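Power strip on the living room table, where do you keep yours?

Forum: Home and Tidying > Living Room
Started by ondcombe_reader, February 2022

ondcombe_reader wrote:
Hello all. My table in front of the sofa is where I read and also where I charge everything. The power strip always ends up lying between the books. My wife would like it gone from the table. I would like to keep it near, because the wall socket is behind the bookshelf and I must kneel to reach it. What do you do?

piltonpat wrote:
Screw it to the underside of the table. Two screws, five minutes, done.

ondcombe_reader wrote:
Thank you, but the table is light wood and I do not want to drill in it. It was a gift from my uncle Shengli Hou.

triantafyllou_k wrote:
Agree with no drilling. Put it in a box with a hole at the back. I did this in July and I have not touched it again.

piltonpat wrote:
A closed box full of chargers gets warm. I would not.

triantafyllou_k wrote:
It has holes on two sides and I charge one phone. It is fine.

piltonpat wrote:
One phone today. Then a laptop, then a heater in winter.

triantafyllou_k wrote:
Who puts a heater on a coffee table strip??

T. Sitthichai wrote:
Please be nice, both. I think the strip is a small problem and the table is the bigger one. How many things live there when you are not reading?

ondcombe_reader wrote:
It is a fair question. The books stay because I read several at the same time, and I am slow. The plant stays for the light. The small figurine on the green base is my wife's, so I do not move it. My cloth mask with the orange flowers I put there so I remember it when I go out.

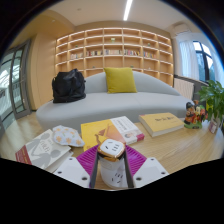
The bookshelf behind the sofa has open cubbies, so I could give one of them to the strip and the chargers. But then the cable must come over the sofa, and I find this ugly.

T. Sitthichai wrote:
Hang the mask by the door, you will remember it better. And only the book of today on the table, the others in the cubby.

jerus45 wrote:
I disagree about the books. A table with books is a nice table. Run a flat cable under the sofa and keep the strip on the floor at the end where you sit.

piltonpat wrote:
Floor is ok if you don't mop with a lot of water.

ondcombe_reader wrote:
We mop on Saturdays, but I can lift it. I will try the floor first and measure the cable tonight. The mask goes to the door. The books I will discuss with my wife.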